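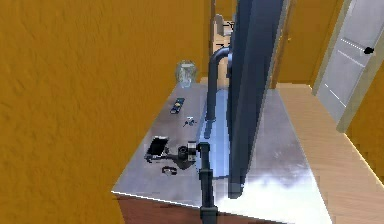 Is the new oat contract as good for growers as Cernow says it is?

On paper it pays more than last year's, but the extra money only arrives if the crop clears a test weight that plenty of fields missed this season.

Cernow, the grain buyer, opened sign-up this week for its 2022 milling oat program at Susstead. The company is offering a premium of 11 cents a bushel over its standard price and says it has room for 400 growers. It wants their signatures before the end of October.

The pitch leans heavily on exports. Cernow says demand from Proketetti, a Nordic oat drink maker, will "transform the outlook" for the district. Asked how many bushels Proketetti has committed to buy, the company would not give a figure. It would not say how long the supply deal runs either.

Ragnvald Berge, who grows oats on 1,881 acres north of Susstead, has read the contract twice and has not signed it.

"They talk about a premium, and then you get to page four and it's a discount with a nice name," he said. "If I come in light, I'm worse off than if I'd hauled to Viklund."

Viklund, the rival buyer across the county line, pays no premium but takes oats at a lower test weight. Its manager declined to comment on the Cernow offer.

Freight is another sore point. Under the new terms growers pay for haulage to the Susstead elevator, and loads turned away at the scale go home at the grower's expense. Cernow calls this standard practice. It was not in last year's contract.

The company said 79 growers had signed so far and described the response as strong. That leaves most of the places unfilled - and a lot of farmers, Berge among them, waiting to see whether the terms get any better before the deadline.

Last updated: October 2021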